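Il y a deux choses que je ne sais pas faire : mentir à ma tante et refermer un ordinateur une fois que je l'ai ouvert. Ce soir-là, à Stomesmont, je m'apprêtais à rater les deux.

La tour était celle de l'oncle Coşkun. Il avait tenu là-dessus toute la comptabilité de la menuiserie, et aussi, disait ma tante, « autre chose ». Elle n'avait jamais voulu préciser quoi.
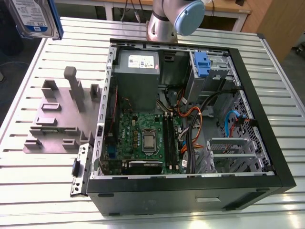
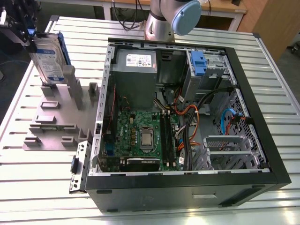
*La tour de l'oncle, couchée sur la table en aluminium, panneau enlevé.*

J'avais appelé Nusrat Bukhari à la rescousse, parce que Nusrat répare tout, les vélos, les radios, les amitiés (la nôtre, deux fois). Elle s'est penchée sur la carte mère, elle a lu DELL à voix haute comme on lit le nom sur une sonnette, puis elle m'a demandé où étaient passées les barrettes de mémoire.

- Quelles barrettes ?

- Justement.

Je dois dire que je n'y connais rien. Pour moi, l'intérieur d'un ordinateur, c'est une petite ville vue d'avion, avec l'alimentation en guise d'usine et des câbles orange et jaunes qui font le tour par la rocade. J'étais prêt à m'extasier une heure sur le loquet bleu de la cage du haut - quelle idée charmante, ce bleu, dans un endroit que personne ne regarde ! Nusrat, elle, suivait les fils du doigt, sans les toucher, et faisait des petits bruits avec la langue.

- Ton oncle, il était du genre à démonter ?

Mon oncle était du genre à démonter. Il avait démonté la cafetière, le portail, une fois même l'harmonium de la salle paroissiale de Stostberg, et il avait fallu faire venir quelqu'un de la ville pour 2 000 couronnes. Mais il remontait toujours, c'était sa fierté. Il rangeait les vis dans des boîtes à pastilles et il écrivait dessus au crayon gras.

C'est là que j'ai pensé aux boîtes.

Elles étaient au fond de l'atelier, sur l'étagère des vernis, il y en avait 16, et sur presque toutes on lisait des choses raisonnables : « tiroirs », « charnières Greer », « vélo petit ». Greer, c'est Greer Rutherford, la voisine, qui avait commandé un buffet et qui était passée tous les jours voir s'il avançait, pendant six ans. Un buffet, six ans. J'étais enfant, je trouvais ça normal, je me disais que les buffets poussaient lentement.

La dernière boîte portait le mot « Caltum ». Je l'ai rapportée à Nusrat, qui l'a ouverte du bout de l'ongle. Dedans, deux barrettes de mémoire dans du papier de soie, et un billet plié en quatre. L'écriture de mon oncle, tout en majuscules, comme sur ses devis :

*SI TU LIS ÇA C'EST QUE TU AS CHERCHÉ. REMETS-LES ET NE DIS RIEN À TA TANTE AVANT D'AVOIR TOUT LU.*

Nusrat m'a regardé. J'ai regardé le plafond.

- C'est quoi, Caltum ?

- Un village, je crois. Ou un chien. On a eu un chien, avant moi.

Elle a poussé un soupir et elle a pris la première barrette entre deux doigts, très droite, comme une lettre qu'on glisse sous une porte. Moi je tenais la lampe. Je la tenais mal, il paraît, je faisais de l'ombre sur tout ce qui comptait et une belle lumière sur mes chaussures. J'ai changé de main. Dehors un scooter a remonté la côte, et au-dessus de nous j'ai entendu la chaise de la cuisine racler le carrelage, puis les pas de ma tante, le couloir, l'escalier.

- Elle descend, j'ai dit.

- Alors parle-lui !

- De quoi ?

- Mais de n'importe quoi, du temps, du chien !

J'ai fourré le billet dans ma poche. Ma tante est apparue sur la dernière marche, en robe de chambre, avec trois tasses sur un plateau. Elle a posé le plateau sur l'établi, elle a jeté un coup d'œil à la tour, à la boîte à pastilles, à ma poche.

- Ah, vous avez trouvé Caltum, elle a dit. Le sucre est dans la tasse bleue. Et pousse-toi donc un peu, tu lui caches la lumière, à cette petite.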